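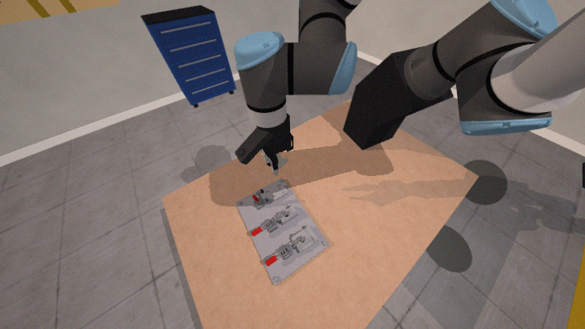
Gallery: The Trosdale Workshop Pack
October | By the Gallery Desk
86 shares | 10 comments

Wudell sells a room. It has gray tile, a blue tool cabinet and a robot arm at work over a wooden surface, and you can't stand in any of it. The Trosdale Workshop Pack is a simulated workshop for people who want to try out a robot job before buying the robot, or before admitting to the boss that they already bought one. It costs $40 and comes down as a 433 MB download, a lot less than my last printer driver seemed to be.

I've had the pack on a desktop machine for a few weeks. There are fancier simulators around, and several of them would like a monthly payment and a phone call. Trosdale wants a folder to live in. You load the room, pick a fixture, and spend the evening moving a gripper a hair to the left.

The clamp plate was my first stop. Three toggle clamps sit in a column on a metal plate, each with a red handle, and the gripper comes in over the top one with its fingers pointing straight down. Wudell files this under "beginner." I'd like to meet the beginner. Bring the second arm in close and the shadows fall right across the board, something anyone who has tried to line up a camera in a real shop will greet with a sigh of recognition.

The add-on fixtures are called Paiva and Estham, names that tell you nothing about what they hold. Check the thumbnail before you load one. I didn't, twice.

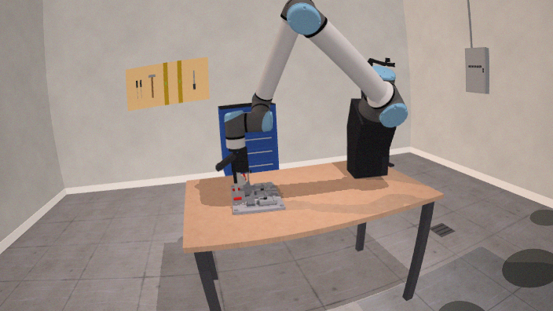

Page last changed: October, 4:15 p.m.

One arm on a black pedestal, reaching over the table to a gray plate full of blocks, slots and pegs. The little red parts are easy to find, so at least you'll know what you missed.

I'm fonder of the back wall than I should be. A hammer and screwdrivers hang on an orange-yellow panel, and I have yet to find a menu item that lets me use them. The hammer was tempting around my fifteenth failed approach.

My complaints are small. The manual describes the gripper settings in one paragraph and the floor tile options in four. Saving a camera view takes more clicks than setting up the arm. Undo works on everything except the thing you just did by accident, and reloading the room puts your lighting back to the default.

For $40 I'd still buy it again. The shop floor stays swept, and I can crash the arm at midnight without waking anybody up.

Filed under: Simulation, Robot Arms, Small Shop
433 views | Share | Leave a comment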